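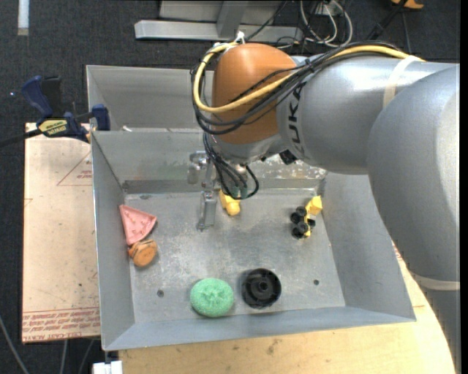
Notelero — Small Things Gallery

Welcome to the gallery of Notelero, the exchange shelf for small toys and household objects in Zukano. We started it in August with two boxes on a windowsill, and now the list has 99 things. You may take one thing and leave one thing. There is no price and no membership card.

In this gallery we show what is in the exchange at present. The pages are changed when we have time, so please do not be sad if your favorite is already gone.

Last update: January 24, 2026

The mixed bin
Small toys and household objects together in gray sheet metal. The sides slope, so small things slide back to the floor of the bin, and the floor has many scratches.

The pink slice
A triangular toy slice with a curved outer edge and little raised bumps. It is listed under play food. We do not know if it was meant as cake or as something else, and the children who visit us have different opinions about it.

How to ask for a thing
Write to the Notelero desk and use the name from the gallery, for example "pink slice." We keep it for you for nine days. After this it goes back to the exchange, and another person can have it.

What we would like to receive
Play food is asked for very often, especially fruit and bread. Small kitchen objects are also welcome, if they are clean and have no sharp parts. Please do not bring toys with a battery inside — we have no good place to keep them. Puzzles are accepted only when all pieces are in the box, and up to 900 pieces, because the bigger boxes do not fit on our shelf.

Cleaning
Please wash plastic toys with warm water and a little soap before you bring them. Stickers with old prices can stay, we remove them with oil.

Where to find us
The desk is on Rolon Street, in the same building as the Leinonen sewing shop. Use the door on the yard side and go up the stairs. Large bags can be left at the bottom, next to the coat hooks.

Back to all galleries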